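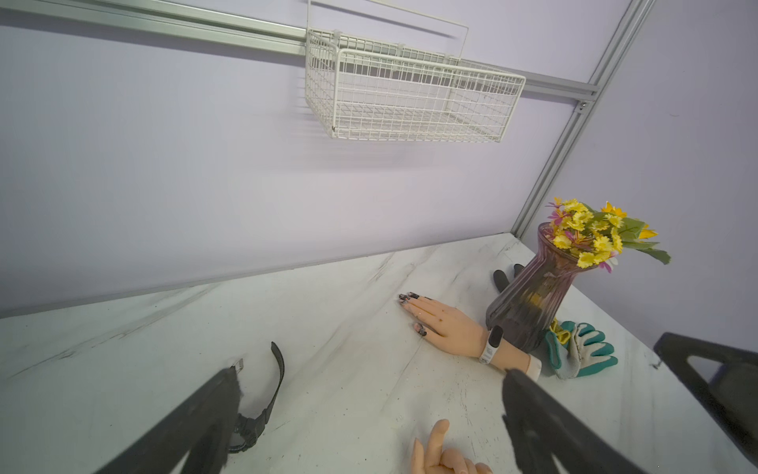

Lists > Zeltdale Automation List > Grippers and end effectors > Re: parallel fingers, and are wrist cameras worth it?

30 August 2018
From: Noura Rizk

Dear Ayman, dear all,

Sorry for the slow answer, I have been away and then spent two days finding my desk again. I'm replying underneath your message in pieces, as it had more in it than one question (not a complaint, I enjoyed all of it!).

Ayman Bataineh wrote:
> We have the Hendetti parallel gripper on trial until the end of the
> month and the Geddes two-finger on order. Before I commit us to either
> I would love to hear from anyone who has used them on soft or awkward
> things. Our parts bins are easy, it is the odd items that worry me.
> Also: is a camera on the wrist worth the bother, or should I put the
> money into a better one overhead?

Well, odd items are what we have been living with since January, so perhaps I can be of some use. We work in a small booth with lavender panels bolted to an aluminium frame, and the table is a white marble-patterned one, which I was very pleased with on the day it arrived and have grumbled about since. It shows every scuff, and the grey veins confuse our edge finding whenever a thin strap lies along one of them. If you are buying a table top, please get something dull.

The set I have out this week is a fair sample of what we ask for: a black wristwatch, a pair of knitted gardening gloves with the rubber-coated palms, a ribbed purple glass vase with artificial flowers in it, and the mannequin hands, one of them wearing a white fitness band. There is a wire basket hooked over the rail at the back for the placing tests. We had it standing on the table before that, and I much prefer it up there, though it does swing a bit when an arm brushes it, so do allow for that in your scoring.

Now, the grippers. I ran 30 attempts per item with each, same approach heights, same lighting. On the gloves the Hendetti managed 8 clean picks and the Geddes managed rather better, though I'd want to repeat it before anybody quotes me. A glove lying crumpled on its partner is a horrid thing to pick up. The fingers close nicely on a fold of knit and you think you have it, and then you find you have both gloves, or one glove and a bit of the other. I have stopped counting two gloves as a success, which Marcus Blackwood thinks is mean of me.

The watch is another story. Both grippers can take it by the strap if the strap stands up in an arc, and neither is any good once it lies flat. The Hendetti fingertips are thicker at the end and tend to push the thing along the table. Marcus filed a chamfer on a spare pair and that helped a good deal, so if you only have the trial unit, do ask whether they mind you swapping the tips.

As for the hands, the fitness band is there for us to take off, and I'll confess we are nowhere near it. Long nails on the hand catch on everything, too. I can get a fingertip under the edge of the band with the force limit turned right down to 35 per cent, but then there isn't enough grip left to slide it. Has anyone on the list tried separate limits for closing and for pulling? I'm told the Geddes controller will do it, and I have read that page of the manual several times without being any the wiser.

> Also: is a camera on the wrist worth the bother

Yes, I think so, very much, with a few warnings. You see both fingers and whatever is between them, and for close work I wouldn't go back. But the fingers themselves take up a lot of the picture. Ours are matt dark grey and come in from the bottom on both sides like a big V, and anything dark lying behind them is half lost. My watch buckle is half hidden behind the left finger on just about every approach from that side! You also get the whole world tilted whenever the wrist rolls, so check that your software doesn't quietly assume the table is level. And there is blur if you grab a picture while the arm is still moving. We now wait for it to settle and I don't begrudge the time.

I'd keep a cheap overhead one as well, if you can stretch to it. The vase is the best argument I have for that. From the wrist it blocks whatever is behind it, and there is always something behind it. Glass you can see through is no help either, as the stems and yellow reflections show up inside it and our depth readings go all over the place. Ivan Dmytriv suggested on this list ages ago that we mark the glass with a bit of tape, and we did try it, and the arm got terribly good at finding tape.

> If anyone has a spare mounting bracket I would gladly pay postage.

I have one, from the old Indotwood stand. It takes the small cameras and weighs 53 grams with its screws. It's yours, send me an address off-list. One hole is slightly oversized (my fault) so put a washer under it.

Do write back when the Geddes comes, and tell me what tips you order with it. I'm going to try the gloves again with softer pads on Monday and will post the sheet once I've typed it up.

With very best wishes to everyone,
Noura

Recent in this list
Re: Rubber pads going shiny, any cure? (Marcus Blackwood)
Controller drops connection after homing (Ayman Abou Jaoude)
Cable routing through the wrist, second attempt (Ivan Dmytriv)
Hendetti trial unit, first impressions (Ayman Bataineh)
Wanted: short lengths of aluminium extrusion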